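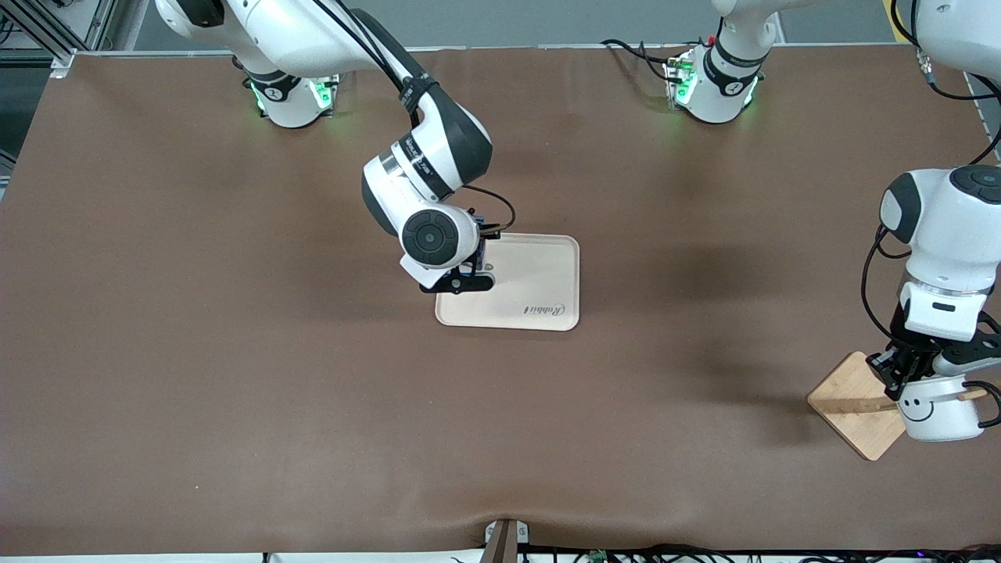 A cream or off-white plastic serving tray with rounded corners and a raised rim, on a brown tabletop. The word "Rabbit" is printed near one corner.

Serving tray

A serving tray is a shallow, portable platform with a raised edge, used for carrying food, drinks and tableware. It differs from a platter, which holds food directly and usually stays on the table, and from a baking tray, which is made to go in an oven. Serving trays are used in homes, cafeterias, hospitals, hotels and restaurants. Small household trays are also used for sorting and storage.

Contents
1 Terminology
2 Construction
2.1 Base
2.2 Rim and corners
2.3 Handles
3 Materials
4 Decoration and marking
5 Sizes
6 Loading and carrying
7 Care and storage
8 See also

Terminology

In American usage, "tray" alone normally means a serving tray when the context is a dining room or kitchen. A tray with folding legs is a bed tray or lap tray. A tray set on a separate folding frame is a TV tray, although the name is often applied to the frame and tray together. "Salver" refers to a flat tray, usually of metal, on which drinks or letters are presented. "Waiter" was formerly used for a small salver and survives mainly in antiques catalogs.

Construction

Base

The base, or bed, is the flat area inside the rim. In molded trays it may be slightly crowned, so that the center sits a little higher than the edges when the tray is empty and settles toward level under load. A bed that sags when empty will rock on a hard table when loaded. Many trays have a shallow foot ring or a set of molded feet on the underside, which lifts the bed clear of the table and leaves room for the fingertips when the tray is picked up.

The surface of the bed may be smooth, textured or coated. Smooth beds are easier to wipe. Textured and rubberized beds hold glasses better on a slope but keep residue in the grain of the surface.

Rim and corners

The rim stops objects from sliding off and contains small spills. It also stiffens the tray. A flat sheet of plastic of the same thickness would bend noticeably when lifted by its ends, while a sheet with an upturned edge resists bending along its whole perimeter. Rims are vertical or flared. Flared rims allow empty trays to nest, and vertical rims give more usable bed area for the same outside dimensions.

Rounded corners are standard on molded trays. A sharp inside corner is difficult to clean and concentrates stress, and cracks in older trays commonly begin there. The outside radius also reduces chipping when a tray is dropped on its corner.

Handles

Handles may be cut through the rim, molded as an outward lip or attached separately. Many small trays have none and are held by the rim. Attached handles are the most comfortable for heavy loads, but they prevent close stacking and their fasteners loosen with use.

Materials

Plastic trays are light, inexpensive and quiet in use. Melamine is hard and takes printed decoration well, but it is brittle and unsuitable for microwave ovens. Polypropylene is more flexible and tolerates dropping, although it scratches easily and may stain in contact with tomato or turmeric. Fiberglass-reinforced polyester is common in institutional trays.

Wooden trays are made from solid boards, plywood or bent veneer. They should not be soaked. Metal trays are durable and can be very thin, but they conduct heat and make noise when objects are set down. Lacquered, woven and papier-mâché trays are mostly used for dry items or display.

Decoration and marking

Household trays are often sold in pale neutral colors with a single word, a border or a small motif. The decoration may be placed in the middle of the bed or near a corner. Corner placement leaves the print visible when a plate stands in the center. Lettering also gives an otherwise symmetrical tray an apparent top and bottom.

Print on the bed wears faster than print on the rim because cups and plates are dragged across it. In melamine, a decorated sheet can be sealed beneath a clear layer during molding. Surface printing costs less and wears away sooner, particularly with abrasive pads.

Sizes

There is no single household standard. The Jomstead pattern, a rectangular tray for one person's breakfast, measures 18 inches on its long side. The Heiskanen café tray is 21 inches long and is intended for two place settings. The smaller Vista snack tray weighs 284 grams and has no handles.

Loading and carrying

Heavy items are placed at the center or, if the tray is carried on one forearm, on the side nearest the body. Tall items go inside the ring formed by lower ones. Irja Karppinen's handbook for canteen staff recommends that cups be filled to no more than 5 millimeters below the rim of the cup before carrying, and that spouts and handles be turned inward. Mei-kuen Yuen gives similar advice for home use but prefers to carry liquids in a closed pot and pour at the table.

A tray without handles is lifted by its two short sides – thumbs over the rim, fingers flat beneath the bed. Gripping the rim alone places the whole load on a narrow edge and may cause a thin tray to flex.

Care and storage

Plastic trays are washed in warm water with mild detergent and dried before stacking. Water trapped between nested trays can make them difficult to separate. Trays stored on edge, in a rack or a narrow cabinet slot, are less likely to warp than trays left under a heavy stack.

See also

Butler's tray
Lazy Susan
Placemat
Platter
Tea set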